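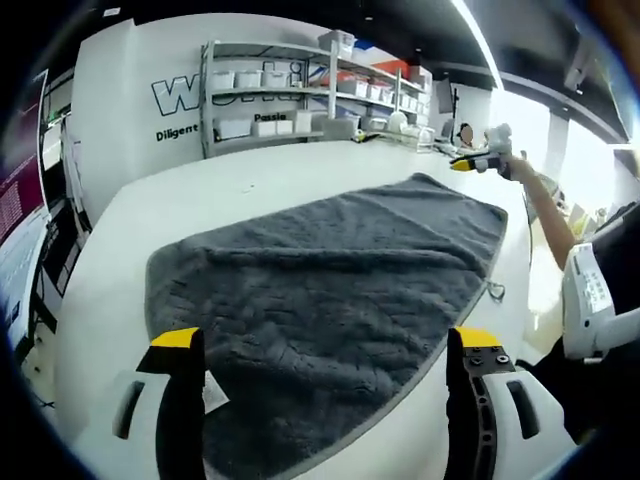
The Long Life of a Good Towel

My grandmother kept her towels in a cedar cupboard at the top of the stairs, and as a child I believed that every family had one cupboard that smelled better than the rest of the house. The guest towels lived on the high shelf. The rest of us got the middle, and the dog, when there was one, got the bottom. A towel could spend twenty years traveling from the top of that cupboard to the floor of the mudroom, and I don't think she ever threw one out.

I thought of her in April, when I drove out to Mernow to spend a day with Yolotzin Cárdenas at the small linen shop she has run there for most of her working life. She had coffee waiting and opinions ready — more of the second, if I'm fair.

"People wash them to death," she told me, before I had my coat off. "Too much soap, too much heat, and then they come in here and say the towel is bad." 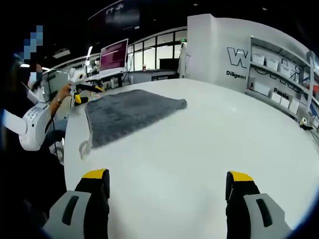

Her own habits are plain ones. She uses half the detergent the bottle calls for and skips fabric softener altogether, which leaves a coating that keeps cotton from drinking up water. New towels get washed twice before anybody dries a face on them. She shakes each one hard as it comes out of the machine, a good snap at both ends, and hangs it outdoors whenever the weather in Mernow allows, finishing with ten minutes in the dryer to bring the loops back up.

Her mother learned the trade at the old Wendora mill across the river, which had 92 looms in its best years and now holds apartments and a very nice bakery (I can speak for the cardamom rolls). Yolotzin remembers the noise of it coming through the kitchen window on summer nights, and how odd the street felt when it stopped. 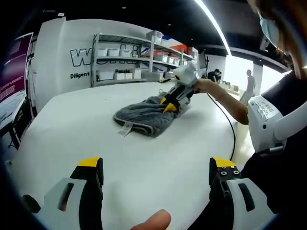 She is less strict about folding than I expected. Thirds, halves, rolled up like a sleeping bag, it's all the same to her, so long as the towel is bone dry before it goes in the cupboard and the freshly washed ones go to the bottom of the pile so that everything takes its turn.

And when a towel does wear thin, she cuts it down. The edges go first, usually, while the middle has years left in it, and a bath towel makes two hand towels and a handful of washcloths if you don't mind sitting at the sewing machine for an evening.

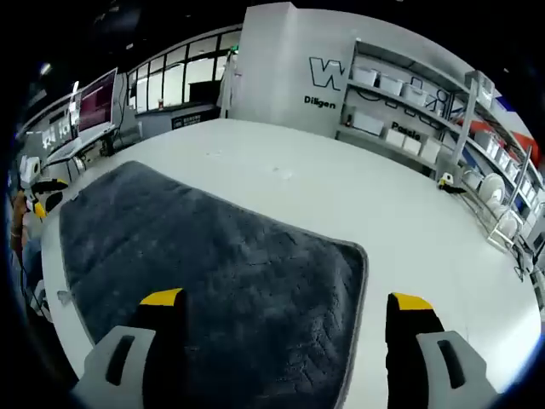 I drove home by way of Trorkside with the windows down and a bag on the passenger seat, having bought two bath towels I hadn't planned on. They've been through the wash twice now, with half the soap. The old blue ones have moved down a shelf, and the dog has already been seen looking at them.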